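Besham Bench: two-arm clearing and sorting, recorded at the Rathjen returns room
README and data card

Welcome, and thank you for taking an interest in our tables. Besham Bench is a collection of teleoperated demonstrations from the returns room at Rathjen in Brokedstead, where household goods come back from customers and have to be looked at, separated from whatever they arrived tangled up with, and put in the right tray. People have done that by hand for as long as the room has existed, and a good deal of it is still done that way. The recordings cover the part of the job that the staff themselves asked us to start with, namely the endless lifting, turning and setting down that comes before anybody makes a decision about an item.

Contents
3295 episodes, 27 tasks, two arms, 15 operators. Every operator works in the returns room and was on the regular payroll while recording. Each episode holds the wrist camera streams, the overview stream, joint positions, gripper commands and one sentence in plain English typed by the operator.

The wrist streams are what most people will want for grasping. A typical approach to a lamp part or a stand is slow, with the fingers held wide until the operator is happy with the angle. Wooden base, brass rod, fingers open on both sides:
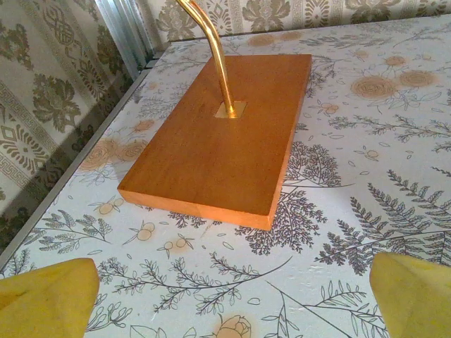
Page last changed: April (task list reworded, section on shifts added)

How the work changed
We'd like this part to be read along with the numbers, so please bear with us if it runs on a little.

Before the arms came in, one person stood at each table for a whole shift. Now an operator sits at the leader controls for part of the morning and goes back to inspection afterward. Inspection is the job most of the room prefers, and it is also the better paid one, so there was some worry early on that the newer staff would be left at the controls all day while the older hands took the inspection desk. The rota was rewritten so that everyone does both. We think this shows in the data too, as you get a lovely mix of people who have handled thousands of returned lamps and people who were still learning where things go.

Timo Heitmann kept the rota and also recorded a fair share of the episodes. His note from the end of the recording period is in the notes folder, and I would encourage you to read all of it. He writes that his shoulders are better and that he misses the talk across the tables, which has become harder with everyone facing a screen. The tables have been turned toward each other now, and that helps a bit, though the older episodes come from the earlier layout.

No jobs in the room were cut during the recording period. What happens after that is for Rathjen and its staff to settle between them, and a data card can't promise anything on their behalf.

Tasks
Most tasks are some form of "put this where it belongs": small goods into a tray, cups and mugs moved clear of the work area, cables pulled apart and laid in one place. The loose wires are the hardest by far (for the arms, and frankly for us as well!). Operators were free to use one arm or both, and the task sentence doesn't say which they chose. 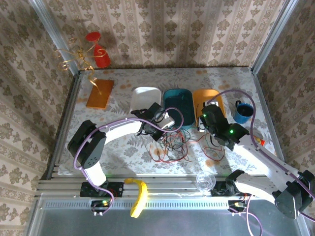
Overview camera: both arms over the table, trays at the back, loose wires in the middle.

Things to watch for
Printed table coverings and patterned walls appear in the data, and a model may well latch onto them. If you're training on a small subset, please spread your selection over several settings.

Thin shiny parts such as rods and wire ornaments are troublesome in the wrist views, where the highlights shift with every small movement. We have left those episodes as they are.

Some operators pause for a long time before closing the gripper. We were asked whether these pauses should be trimmed and decided to keep them. They are part of how a careful person works, and you can cut them yourself with the pause_threshold setting in the loader.

Episodes marked Panda in the task field belong to an early trial under that project name. The labels are shorter and less tidy there, so leave them out if wording matters to you.

Consent and personal data
Operators agreed to recording in writing and could withdraw any episode without giving a reason. Operator numbers are shuffled between releases. There is no audio. Please don't use the data to compare the speed of individual people; this was a firm condition from the staff side, and it is repeated in the license.

Questions and corrections
Open an issue in the repository with the episode number in the title. We go through them together on Tuesday over coffee, so an answer can take a week, but you will get one.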